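Skondus to supply tableware to Brultar canteens

Saturday, March 28, 2020

Skondus has been appointed to supply plain tableware to all 60 staff canteens run by Brultar. The agreement lasts eight years and replaces separate contracts held by 127 local suppliers. Deliveries will begin in September.

"We are pleased to be working with Brultar," said Morena Bianchini, Sales Director at Skondus.

Press enquiries should be sent to the Skondus press office.
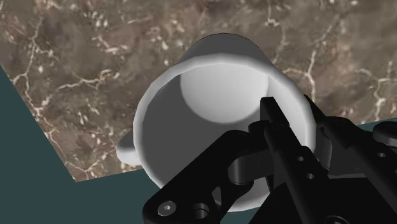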